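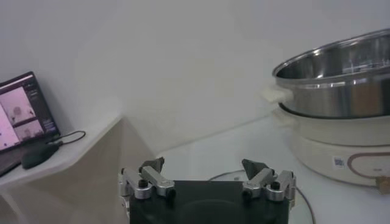 Zelley Subject Lines: data card

Released Feb 26, 2021

Zelley is a small, tidy set of newsletter subject lines paired with open and click results. We love a good subject line, and there was so little to practice on that we put this together – and we're thrilled to share it!

What's in it

There are 521 rows, one per send. Of these, 514 have full results. The rest are missing clicks and are marked "partial" in the status column. All sends came from two shops, Mavromatis and Flirnirport, who kindly let us publish their numbers.

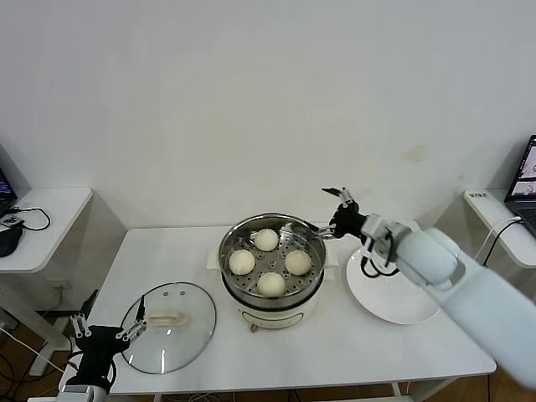 Open rates are stored as percentages, so 20 means 20 percent. Please don't mix them with the click column, which holds raw counts (we've tripped on that one ourselves).

Loading it

Open subjects.csv in any spreadsheet, or pull it into Numbridge with the saved import settings in the extras folder. Emoji survive the trip if you pick UTF-8!

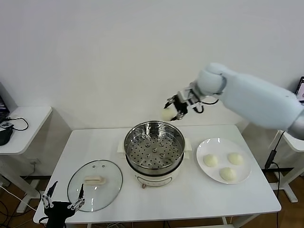 List sizes differ a lot between the two shops, so compare rates within a shop first. Resends to people who didn't open carry an "R" after the send ID.

Next up

A bigger version is planned for May, with preview text included. Fixes and odd finds are very welcome.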